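Kovargate teaches its robot to build a burger

Kovargate has begun teaching Gralus, its kitchen robot, to put together a burger. The lessons are given by remote control, with an operator moving the grippers through each step while the software takes notes. 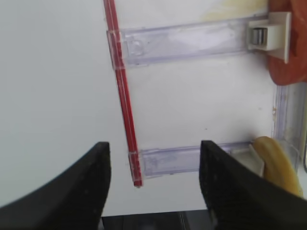
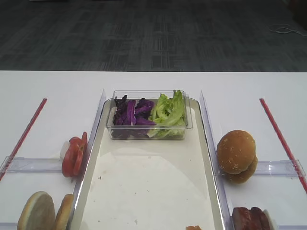
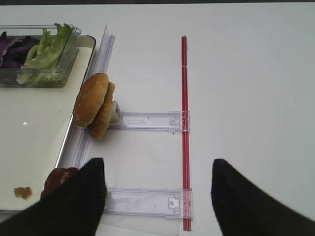
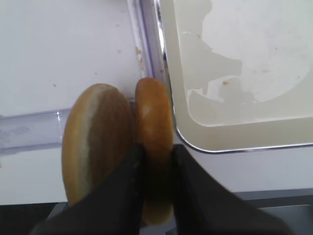
Yaowalak Yimyam, who runs the sessions, has recorded 518 attempts so far and has lost her taste for lunch. "I can build one by hand in seconds," she said. "By remote it takes 2 minutes -- and I'm the good example."

The firm hopes to let Gralus try alone in April.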